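台灯、桌面、假水果 清洁整理小贴士

先说灯。很多人擦桌子擦得勤,灯从来不擦,灯罩里面一层灰,亮度掉了还以为灯泡不行。

拔插头。等凉。别急着上湿布。

灯罩外面:微湿的超细纤维布,从顶上往下擦,擦完换干布再来一遍。亮面的漆特别容易留水印,深色尤其明显,蓝的黑的都是。
灯罩里面:只用干布或者软毛刷。反光那层别用酒精,别用百洁布,刮花了就救不回来。
软管(鹅颈那种):缝里藏灰,旧牙刷顺着纹路转圈刷,一段一段来。不要一边刷一边使劲掰,老掰同一个地方会松,灯头慢慢就往下垂了。调角度的时候一只手按住底座,另一只手扶软管中段,别拽灯罩。
底座:翻过来看看底下的垫子。粘灰了就不防滑,拿湿布擦擦,晾干在放回去。

开关附近用棉签,干的。

电线。线从桌面中间横过去最烦,擦桌子要抬,放杯子要躲,袖子一带整个灯就跑。能走后边就走后边,桌沿夹个线夹,5个装的那种够用了。我买的Foretti的,夹得挺紧,就是颜色难看。胶粘的也行,粘之前桌沿要用酒精擦一遍,不然到了11月天一冷就往下掉,我家掉过两回。
多出来的线别绕底座上缠死,松松盘一圈,魔术贴一扎。

白桌面。
白的好看,费神。笔印、茶印、橘子汁,什么都看得见。
日常:温水加一滴洗洁精,擦,再清水布擦,再干布。三块布,不要省。
笔印:酒精棉片先在角落试一下,没事再擦,打圈,别来回蹭。
黄印子:小苏打调糊敷一会儿,轻轻擦掉。亮面的桌子慎用,会磨雾。
有没有擦干净,把灯头压低,侧着光看,条纹全出来了。这招是Mohandas Nadar教我的,他以前在Ralgate给人做家具翻新,验收都这么看,白天窗边看不出来的晚上一照就露馅。

假草莓假叶子。摆久了叶子齿缝里全是灰,吹风机冷风先吹,再用化妆刷扫。塑料的可以过水,水里一点点洗洁精,涮几下,倒挂晾。绢布的不要泡!掉色。泡沫芯的也不要泡,里头吸了水好几天干不了。
真橘子跟假的摆一块没问题,隔两天翻一下看看底下,软了赶紧吃。橘子皮的油沾到白桌子要马上擦。放个小碟子最省事。
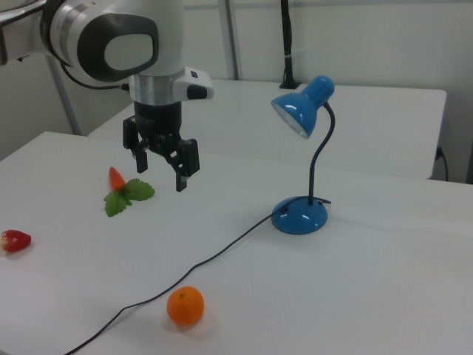
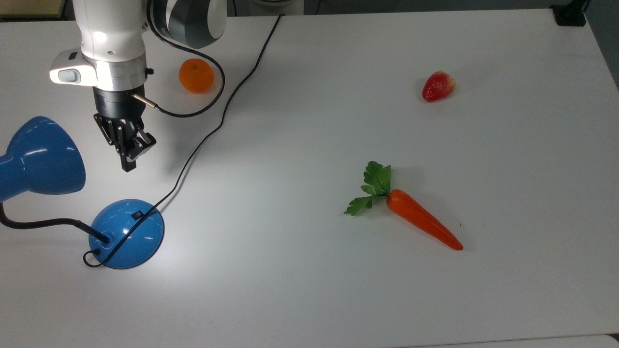
橘子直接放白桌上,上面两张都是

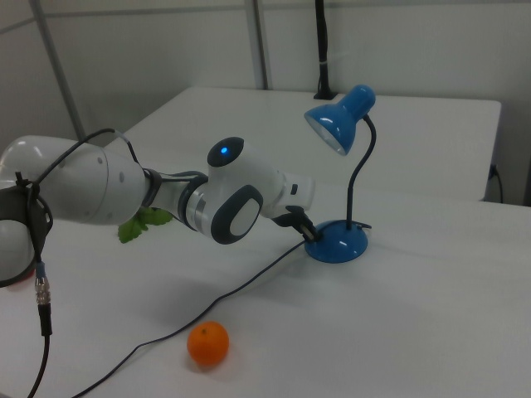

接着说顺序,顺序错了等于白干。先高后低,先干后湿。灯罩,软管,底座,线,最后才是桌面。我以前老先擦桌子,再掸灯,灰又全落回去,气死。

线也要擦的,别忘了。干布捏住,从灯那头一路捋到插头,黑线看着不脏,捋完布是灰的。插头插孔那头只能干擦。捋的时候顺便摸一摸有没有硬块、裂口,有就换,别拿胶布缠缠接着用。

多久一次?桌面每天随手一下,灯罩半个月,软管一个月一回差不多了。厨房边上的灯油烟大,要勤点,灯罩外面先用洗洁精水擦再清水,里面还是干的,再脏也别喷清洁剂进去。

布的问题有人问过。擦灯和擦桌的分开,我是两个颜色,洗的时候也分开洗,不放柔顺剂,放了就不吸水了,还留一层膜,擦亮面全是道子。Anis那种薄的便宜是便宜,掉毛,擦白桌子还行擦蓝灯罩一身白毛,后来拿去擦鞋了。厚一点的好用,洗上100次没问题把,反正我的还在用。

收纳再补一句,桌上东西擦完先别急着往回放,等桌面干透。底座底下压着水,第二天一圈印。

下回写抽屉。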